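제4장 소품의 분류와 수납

학습 목표
모자, 장갑, 목도리 등 의류 소품의 형태와 소재에 따른 보관 원칙을 설명할 수 있다.
통기성 수납 용기와 밀폐형 수납 용기의 용도를 구별할 수 있다.
수납 위치를 사용 빈도에 맞추어 정할 수 있다.

주요 용어
형태 유지, 통기성, 임시 보관, 상시 보관, 회전 수납, 분류 단위

4.1 소품 수납의 특성

제3장에서는 상의와 하의를 중심으로 옷장과 서랍의 구성을 다루었다. 이 장에서는 크기가 작고 형태가 일정하지 않은 의류 소품을 다룬다. 소품은 한 점이 차지하는 부피가 크지 않으나 종류가 다양하고, 현관과 침실과 세탁 공간 사이를 자주 오간다. 옷걸이에 걸거나 일정한 크기로 접는 방식이 잘 맞지 않는 경우도 많다. 따라서 의류 수납에서 배운 원칙을 그대로 적용하기는 어렵고, 물건의 형태와 이동 경로를 함께 고려하여야 한다.

Hetska 생활관리 실습과정에서는 정리 대상 가정의 물품을 품목별로 기록하게 하고 있다. 한 기수의 실습 기록에 오른 의류 및 소품은 모두 2,233점이었으며, 그중 400점이 모자였다. 모자는 여러 개를 겹쳐 쌓거나 빈 공간에 눌러 넣는 일이 잦아 형태가 변하기 쉬운 품목으로 분류된다. 이 장에서 모자를 첫 번째 사례로 삼은 것도 이러한 까닭이다.

4.2 모자의 구조와 정리 순서

야구 모자는 머리를 덮는 크라운과 앞으로 뻗은 챙으로 이루어진다. 크라운은 여러 장의 천을 이어 만들며, 앞판에 심지를 덧댄 것과 덧대지 않은 것이 있다. 심지가 있는 모자는 한번 꺾이면 자국이 남을 수 있으므로 크라운의 모양을 살려 보관한다. 심지가 없는 모자는 비교적 유연하여 뒤판을 앞판 안쪽으로 접어 넣을 수 있다. 통풍을 위한 작은 구멍이 뚫린 천은 가볍고 부드러운 것이 많아, 아무렇게나 내려놓으면 옆으로 누워 구겨지기 쉽다.

정리는 평평한 작업대 위에서 한다. 먼저 모자를 모두 꺼내어 안쪽 땀받이의 오염을 확인하고, 세탁할 것을 따로 둔다. 다음으로 크라운 안에 손을 넣어 눌린 부분을 펴고 챙의 방향을 맞춘다. 마지막으로 용기에 담되, 앞의 모자가 뒤의 모자를 누르지 않도록 한 방향으로 세운다. 작업대에는 한 번에 한 종류의 소품만 올려놓는 것이 바람직하다.
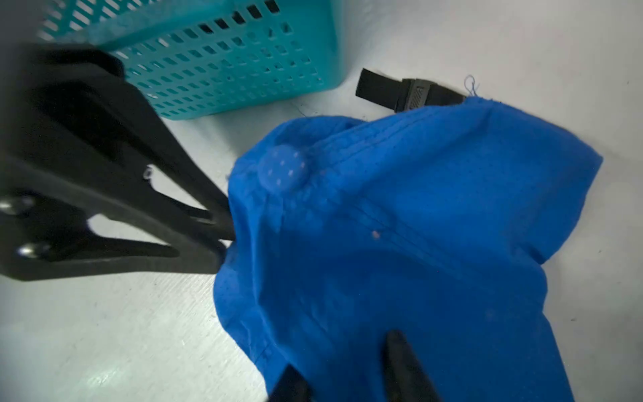

이 순서에 대하여 실습 과정에서 다음과 같은 의견이 제출되었다. 매일 쓰는 모자까지 모양을 잡아 세워 두라는 것은 지나치며, 집에 돌아와 바구니에 바로 넣을 수 있어야 정리가 오래간다는 것이다. 아울러 가족 모두가 같은 방법을 지키기는 어려우므로 자주 쓰는 모자에는 더 간단한 기준을 두어야 한다는 제안도 있었다.

위 의견은 임시 보관과 상시 보관의 구분과 관련된다. 임시 보관은 하루나 이틀 안에 다시 쓸 물건을 잠시 두는 것을 말하며, 형태 유지보다 넣고 꺼내는 동작의 간편함을 우선한다. 상시 보관은 계절이 바뀔 때까지 쓰지 않을 물건을 두는 것을 말하며, 이때에는 앞에서 설명한 순서를 모두 따른다. 두 가지를 한 용기에서 해결하려 하면 자주 쓰는 모자가 위에 쌓이고 아래의 모자는 눌리게 된다.

4.3 수납 용기의 선택

벽면에 구멍이 있는 플라스틱 바구니는 공기가 통하고 물걸레로 닦기 쉬워 임시 보관에 적합하다. 착용한 모자에는 땀이 남아 있을 수 있으므로, 뚜껑이 있는 밀폐 상자에 바로 넣지 않는다. 밀폐 상자는 세탁과 건조를 마친 물건의 상시 보관에 사용한다.

용기의 크기는 놓을 자리를 먼저 잰 뒤에 정한다. 이 장의 실습에서는 Plilus 수납장의 선반을 기준으로 하며, 선반의 안쪽 폭은 62cm, 용기의 높이는 18cm로 한다. 용기의 윗면과 위쪽 선반 사이에는 손이 들어갈 여유를 둔다. Plurkodby 분류표를 사용하는 학습자는 용기 앞면에 품목명을 적고, 임시 보관용과 상시 보관용을 서로 다른 색으로 표시한다.

4.4 사용 빈도와 위치

임시 보관용 바구니는 현관 또는 외출복을 갈아입는 곳에 둔다. 높이는 허리에서 가슴 사이가 적당하고, 어린이가 함께 쓰는 가정에서는 어린이의 손이 닿는 높이에 맞춘다. 상시 보관용 상자는 옷장의 상단이나 침대 밑에 둘 수 있으나, 직사광선이 드는 창가는 천의 색이 바랠 우려가 있으므로 피한다. 계절이 바뀌는 4월과 10월에는 두 용기의 내용물을 서로 교체하는데, 이를 회전 수납이라 한다.

생각해 볼 문제
1. 자신의 가정에서 모자가 놓이는 장소를 모두 적고, 임시 보관과 상시 보관으로 나누어 보시오.
2. 심지가 있는 모자와 없는 모자를 한 용기에 담을 때의 배열 방법을 그림으로 나타내시오.
3. Azar 아파트 평면도(부록 2)를 보고 임시 보관용 바구니의 위치를 정한 다음, 그 까닭을 서술하시오.

다음 절에서는 장갑과 양말처럼 짝이 있는 소품의 분류 단위를 다룬다.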